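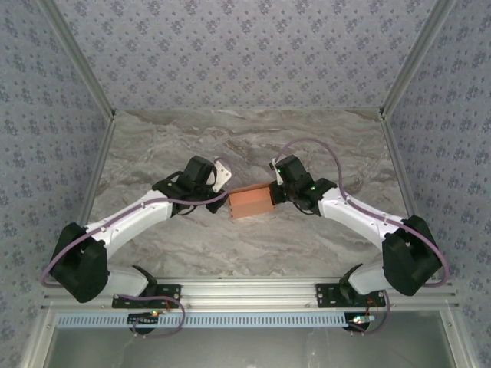

The small open box, on the marbled top

From: Joelle Tarawneh
To: Trenent packing and storage list
Subject: Re: [trenent] Small open boxes, what are people using them for?

Hi Corey and everyone,

I've had a stack of these in the orange-brown colour since April, so I can answer most of this. The one in the photo is from that stack. It looks duller on the outside than the inside, which is how they all are. The inner face is a brighter salmon orange and the outer face is more muted. If you are trying to match them to the Flakelum drawers, go by the outside.

On Sunday, Corey Sheehan wrote:
> We have 100 of the little open-topped boxes coming from Urum and
> Si-eun wants to know what they will go into before we clear a shelf.
> Questions:
> How deep is the shelf you keep them on?
> Do they nest, or do you have to fold them flat?
> Has anyone labelled the front panel, and did the label stay on?
> Also, does anybody still have the dividers from the Bang order?

Shelf depth: mine is 33 cm, which takes two rows with a bit of room behind for fingers. Jae-hoon Bang has his on a 30 cm shelf and the front row hangs over slightly. He says it doesn't bother him. It would bother me.

Nesting: no. They are all the same size, so one won't sit inside another. I store the spares flat in bundles of 16 with a paper band and make them up as I need them. Do the back rim first, then the sides. If you start from the front the back edge springs up on you and you have to begin again.

Labels: the paper ones lifted at the corners within a couple of weeks. I now write on a strip of masking tape and put it low on the front panel, clear of the left and right edges. It peels off without taking the colour with it, provided you don't leave it on all winter.

Dividers: I have a few left but they were cut for the taller box. You can trim them with scissors. Audrey-Anne Kowalchuk may have the proper ones, she took most of that order.

As for what goes in them, I use mine for spare buttons, picture hooks, tap washers, and seed packets stood on end. Batteries are too heavy and the base starts to bow. I'd also keep them out of the laundry cupboard, as the card goes soft in there.

Corey, if Si-eun Oh wants to try a few before she clears the shelf, I can leave a bundle at the front desk. I'm in until 4 pm most days.

Joelle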